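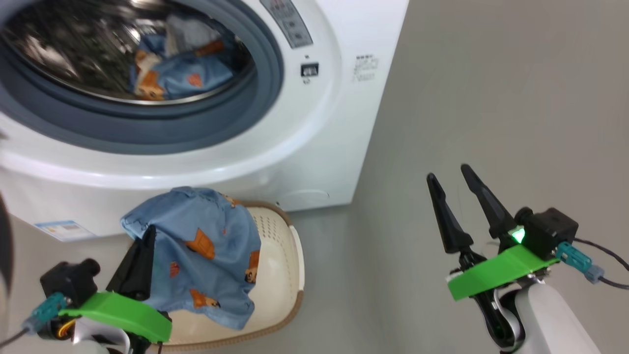 So a couple of readers asked where I had got to, and the answer is that I spent a whole morning watching robots do laundry! My friend Stamatia Karamanlidis got us onto the list for the open day at Allotska, out past Hivcombe, and I went along expecting a bit of a gimmick. I came home with two pages of laundry tips scribbled on the back of a parking receipt.

The thing about a robot is that it makes you look at a job you stopped looking at years ago. I have loaded and unloaded a front loader more times than I could ever count, and I could not have told you how I do it. Orestis Vrettos, who was running the laundry demonstration, has to think about every bit of it - where the basket goes, how far the door opens, which piece of clothing to grab first. He was very patient with me (I ask a lot of questions, sorry Orestis).

Tip one, and I changed this the minute I got home. Put the basket on the floor right under the door opening, close up to the machine. I always had mine off to one side on top of the dryer and dropped a sock every single time. Under the door, anything that slips lands in the basket. Orestis told me they tried it all over the place before settling on that.

Tip two is to open the door ALL the way. I am a half-opener, I admit it. If the door is only partly open you end up reaching around it and dragging clean sleeves across the frame.

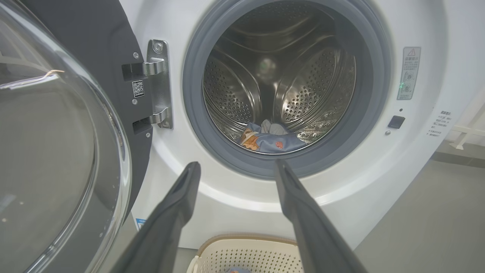
Door wide open, basket below, and a small pile waiting in the drum.

Tip three is for the rubber ring. Stamatia and I got into a long chat with a lady from Kadik about smelly gaskets, and all three of us do it differently. What I do is run a dry cloth around inside the fold after the last load of the day, then leave the door ajar. She swears by an old cotton T-shirt cut into squares, which I have now tried, and it does get into the fold better than my microfiber did.

While you are down there with the cloth, do the glass too. Lint and little bits of thread like to sit along the bottom of the bowl, and if you leave them they end up back on your dark clothes. Wipe the glass first, then the frame around it,

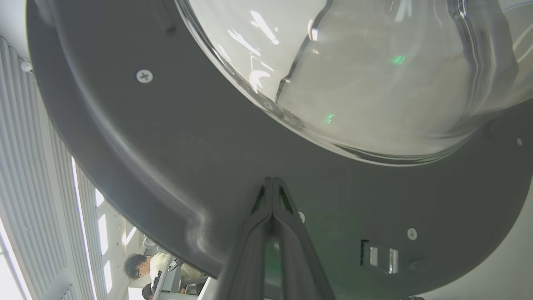 and go gently near the latch so you don't pack fluff into it. A dry cotton swab is plenty for that part. I used to spray cleaner straight on the door and I have stopped, I spray the cloth now.

Tip four, take things out one at a time. I know, I know, it sounds slow. But I used to haul out one giant armful, and then spend ages at the line untangling pajama legs. Pull one piece, give it a shake, lay it in the basket. My shirts have far fewer creases and I iron less, so I think I come out ahead.

Last one. Look in the basket before you start! I found one of my husband's gardening socks at the bottom of mine, under a clean load, back in August, and I had to wash the lot again. 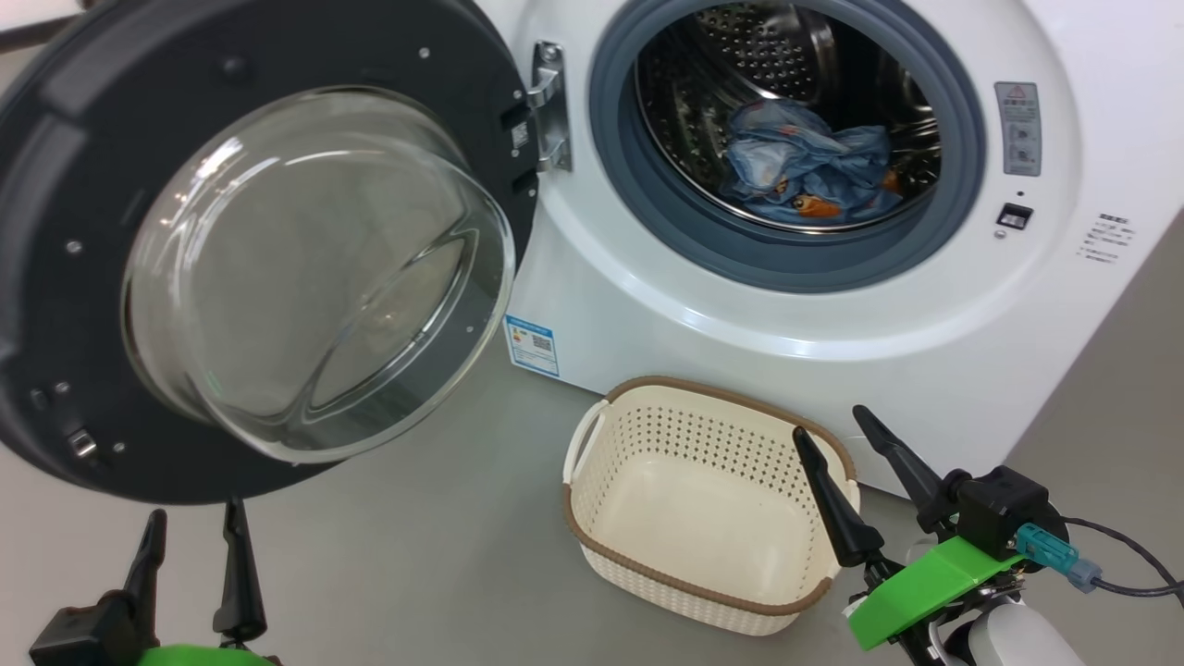
Basket empty and ready, one bundle of blue still in the drum.

Would I have one of these at home? Not yet, I like my laundry quiet and I have a very small utility room. Stamatia wants one tomorrow. We argued about it all through lunch at Bakalis (get the lentil soup) and most of the drive back.

Next time I'll get to the limescale question a few of you sent in.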